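Filano grasp model, anyone tried it for bin picking?

skoteckfan
January 6, 2026
So I finally got the Filano weights running on our arm. We trained on 4000 grasps, all from one gray metal bin, and I'm getting 58 percent on stuff it never saw in training. Kinda thrilled!
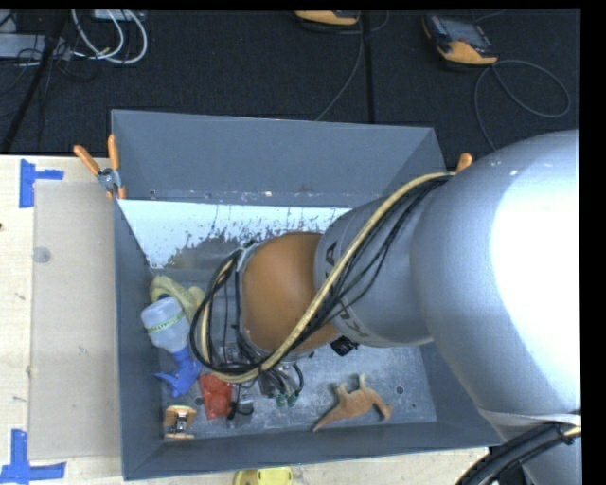

Toy animals go great, the spray bottle is hit or miss (it loves going for the trigger).

nikomier_8
58 over how many tries? If you only ran each object 2 times I wouldn't trust it.

skoteckfan
8 each, shuffled in between.

gripqueen
Disagree with niko, 8 is fine for a first look. I'd worry more about using the same bin for training and testing.

nikomier_8
Fine, but post the Steinbach baseline too.

skoteckfan
Running it tonight.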